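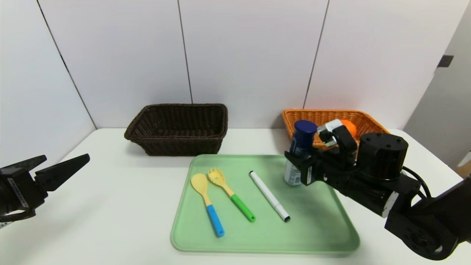 Unit 2: Sorting small household items into open containers

Course handout, Mottram workshop series, 10/21/18

**Terms.** A *source* is the surface items are taken from. A *destination* is a container assigned to one category. An item is *placed* when it is fully inside the rim and no longer held. An item leaning on the rim counts as unplaced.

**Layout.** The standard station has one flat tray as the source and 2 baskets as destinations. The tray goes nearest the worker, the baskets behind it. Baskets of similar shape should differ clearly in color — dark brown and orange are used throughout this unit — so that written instructions can name them without "left" or "right." Positions drift during a session. Colors do not.

**Rim height.** A low rim, as on a tray, allows a long item to be picked up from the side. Basket walls hide short items from a low viewpoint. Check contents from overhead before recording a result.

**Long items.** Spoons, sporks, spatulas and markers have one dominant axis. Three points apply:

- Grip near the middle unless the head is much heavier than the handle.
- Turn the item to match the long side of a rectangular basket before lowering it.
- Release close to the bottom. Items dropped from rim height tend to cross.
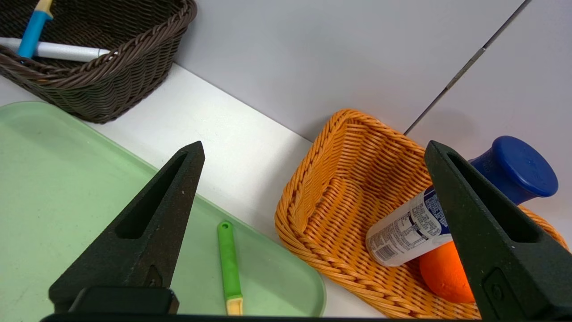

Crossed items are acceptable at this stage. They become a problem when the lower one has to come out first, and Unit 4 deals with that case.

**Round and upright items.** A ball or a piece of toy fruit will roll on a tray but is stable in a basket. Tall capped containers are gripped on the side of the body, never by the cap.

**Categories.** The Jedcombe scheme sorts by use (eating, writing, other). The Ornia scheme sorts by shape (long, round, upright). A marker and a spoon are separated under the first and grouped under the second. State the scheme at the top of the record sheet — results from the two cannot be pooled.

**Exercise**

1. Draw the station from overhead and label source and destinations.
2. Assign each item to a basket under both schemes.
3. List the items whose basket changes.
4. Write one instruction per item, using color and item name only.

Record sheets go in the Usville folder.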